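Review: Cukden Safe Practice Kit for Humanoids in Domestic Test Rooms

Reviewed by Itzel Meléndez
10 August 2025

The Cukden kit is a ring binder, a set of laminated wall cards, a roll of floor marking tape, 44 cable tags and a login for the online log. It is sold to labs and small companies that run full-size humanoid robots in rooms fitted out like a flat or a bedroom. We paid full price for ours and used it through the winter on laundry tasks.

Most written guidance for industrial robots assumes a fence. You put the arm in a cell, interlock the gate and keep people out while it moves. A mock bedroom with a washer in it doesn't work that way. Somebody has to walk in, reset the basket and walk out again, sometimes 100 times in a shift. The kit was written for that situation, and it is the main reason to buy it.

The binder

There are nine chapters. The best is chapter 3, on entering the room. It asks for one named operator who holds the stop button, a spoken call before anyone crosses the floor line, and a spoken answer before the robot is put back in motion. The operator may not also be the person resetting the props. We had been doubling up on those jobs and have stopped.

Chapter 5 covers cables. Its rule is that power and data lines should come down from overhead wherever possible, and that any line left on the floor gets a tag at both ends and a place on the room plan. It also says to check the overhead bundle at the start of each session with the arms raised to full reach, in case it snags on a shoulder. That check takes two minutes. The tags are good quality and haven't peeled.

Chapter 6 deals with appliances. Doors are the big item. The binder treats an open washer or dryer door as an obstacle at head height, and wants its position written into the task sheet before the run starts. It also recommends isolating the appliance from power for any task that only needs the door and drum. I agree with both. It has a good paragraph on hands as well: fingers are to be treated as pinch points whenever the joints are energized, even with the robot standing still.

The chapter on batteries is thin. It gives a charging checklist and a storage colour code, then sends you to the manufacturer's manual for the rest. Anyone looking for a fire plan will need to write their own.

The wall cards

The cards are A3 and easy to read from across a room. The stop procedure is in four steps with large type. I would have liked a French set, which Cukden says is coming. The corners started to lift after a month and we have trimmed them.

The online log

This is the weak part. Each entry needs a task name, an operator, a room plan number and a reason for any stop. That's fair, but the form clears itself if you leave the page, and there's a limit of 1000 entries on the basic licence. We passed that in over two months of ordinary work. Exporting older entries is possible but slow. We now keep a paper log by the door and type it up at the end of the day.

Compared with others

I have also used the Woneo handbook and the Zetum checklist pack. Woneo's is better on risk assessment and has worked forms you can copy, but it was written around wheeled machines and says little about falls. Zetum's is cheaper and short enough to read over lunch. It has no guidance on tethers at all. The Barajas course covers much of the same ground as the Cukden binder if you prefer to be taught in person, although you leave with very little on paper.

Who should buy it

Teams with one or two rooms and no safety officer will get their money's worth from chapters 3, 5 and 6. Larger labs probably have most of this in place already. Skip the paid log upgrade.

Binder and cards: 4 out of 5
Online log: 2 out of 5

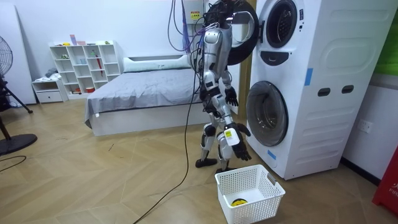
Laundry task set-up: cables fed from overhead, upper door open, basket at the base of the washer.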